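Packing light for the Atholm trail

29/11/2022

I leave for the Atholm trail in December and I'm so excited I've started dreaming about soup in mountain huts! It's 11 days of walking, hut to hut, with a high point of 2,341 meters at the Tedel pass (the one with the bell you get to ring).

My first long walk, I carried four pairs of pants. Four! I wore one. This time everything goes into my little Istari pack, and if it doesn't fit, it stays home.

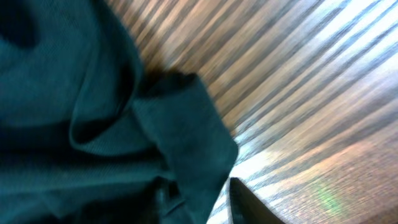 The huts all have drying rooms now, which changes everything. You can wash a shirt at night, hang it by the stove and put it on again at breakfast - so two shirts really is plenty. I'm bringing wool socks, a warm hat, and a paperback I've been saving since spring.
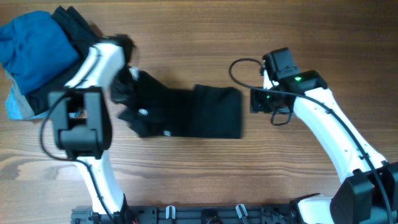 Food is the fun part. The village of Garba has a bakery that sells a dense rye loaf with figs, and I plan to buy two and eat one before I'm out of town. After that it's nine huts, and every one of them does its own version of barley soup. I want to try them all! 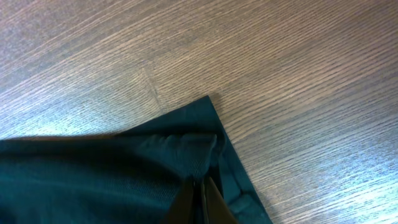

Wood grain at home, mountains soon.

If you've done the pass in snow, please tell me what you wore on your hands.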